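Ticket 1018: Folding cell, left arm letting go of the cloth on the second fold
Site: Doravdale
Cell: Kanow folding table, two arms
Opened by: Dewanti Wuisan
Picked up by: Enikő Halász
Status: Closed, with one follow-up for Algirdas
December 2022

What Dewanti reported

Hello Enikő, and sorry to land this on you when you've only just got back. The folding table has been misbehaving since we swapped the gripper fingers, and I've run out of things I feel safe trying on my own. The first fold is lovely. On the second fold both arms go down, both close, and then as they lift the left one comes up with nothing in it, so the right arm carries on and drags the whole cloth sideways across the table. It doesn't do it every time, which is the maddening part. There is no fault on the screen and the arm seems to think it has hold of something. I've cleaned the fingers, restarted the controller twice and made sure nobody had moved the table. Could you have a look when you've had your tea?

First reply from Enikő

Thank you, Dewanti, that's a very clear write-up and you've saved me a good hour. Please don't restart it any more for now, as I'd like to see it in the state it's in. Could you leave it in slow mode and have the stop button within reach? A few things I'd like to know before I come down: does it fail on the thin cloths as well as the thick ones, did the old fingers go back in the drawer or in the bin, and has anybody run the touch-off routine since the swap?

Dewanti's answers

Thin cloths much worse than thick ones. Old fingers are in the drawer, in a labelled bag (I was brought up properly). As for the touch-off, I asked Attila and he thought I'd done it, and I thought he had, so I'm afraid the answer must be no.

Step 1. Looking at the cables and the mounting

I know we all had the same idea at that point, but I've been caught out before by going straight for the obvious cause and missing a second one hiding behind it, so I began with the dull checks. With the power off I went round the bracket screws at the base of the left gripper with the short hex key. One was a touch slack, a quarter turn perhaps, and I nipped it up and put a paint mark on it so that we can see if it creeps. The others were fine. The cable at the left wrist has a decent loop in it and wasn't pulling at either end of the travel. I swung the joint by hand through its whole range and listened, and it was as smooth as you could wish.

Ran ten slow folds after that. Still dropping, three times out of the ten, so the slack screw wasn't the answer, though I'm glad to have found it.

Step 2. Holding the cycle at the second fold

Next I put a pause in the programme just ahead of the left grip, with the right arm already closed, so that I could get down to table height and look at the gap under the fingers. I used the lavender cloth with the cartoon faces, the one Dewanti says gives the most trouble. The right gripper has its edge pinched nicely. The left one is waiting open, just off the upper corner, and from there I stepped it down a little at a time with the pendant.

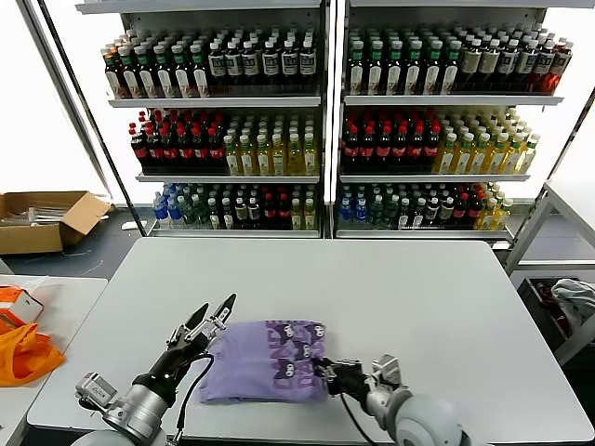 Step 3. Checking the finger length against the old set

Stepping down, the left fingers stopped short. They were touching the top layer of the cloth and closing on that alone, and on a thin cloth they sometimes didn't get even that much. I fetched the old pair out of Dewanti's labelled bag and stood them on the surface plate beside a new pair from the Keltano box. The new ones are shorter by 1.12 mm. It's a small amount, but the grip height was taught for the old length, and when you're trying to get under a folded edge a millimetre is plenty to lose.

I rang Ingeborg Görtz, who ordered them, and she was very helpful and looked it up while I waited. The part number is the right one, but the drawing was revised in July and we never had the new sheet. She is sending it over, and I've asked her to pin a copy inside the cupboard door too.

Step 4. Touch-off and new grip height

Ran the touch-off on both arms, left first. It's in the maintenance menu, second page, and you want the table completely bare for it, so take the cloth away and wipe the top down before you begin. The left arm took its new length straight away. The right arm grumbled once about contact force and went through at the second attempt, after I'd wiped the fingertips.

I then re-taught the left grip point for the second fold and saved it under a new name, so the old one is still there if we ever go back to the longer fingers. Please don't tidy it away!

Step 5. Why there was no fault on the screen

Dewanti asked me this and it deserves a proper answer. The programme decides whether it's holding something by how far apart the fingers have stopped. The limit had been set very generously, I suspect back when we were folding thick towels, and with the new fingers an empty grip was coming in just inside it. So the arm closed on nothing and was quite content. I've tightened the limit, and an empty grip now stops the cycle and shows a message. I tried it five times with no cloth on the table and it stopped all five times.

Step 6. Test run

Left it running at slow speed with the lavender cloth, then at normal speed with the mixed pile. It did 112 folds with no drops and one stop, and the stop was a real one, as the cloth had gone down crooked to begin with. I'm happy with that.

Note added by Attila Bodnár

My apologies to both of you for the mix-up over the touch-off. I've added a line to the finger change sheet with a space for initials, and I've put it before the line about switching back to normal speed so it can't be skipped quite so easily. The Dumlao cell uses the same fingers and I'll check that one myself before the end of the shift.

Reply from Dewanti

It's been going all afternoon and I've hardly had to look at it. Thank you so much, Enikő, and thank you for explaining the bit about the finger gap, I'd been wondering about that for ages. Happy for this to be closed.

Left to do

Algirdas Rimkutė to look at the paint mark on the left bracket screw at the next service and put a drop of threadlock on it if it has moved. Old fingers to stay in the drawer until the revised drawing has come from Ingeborg.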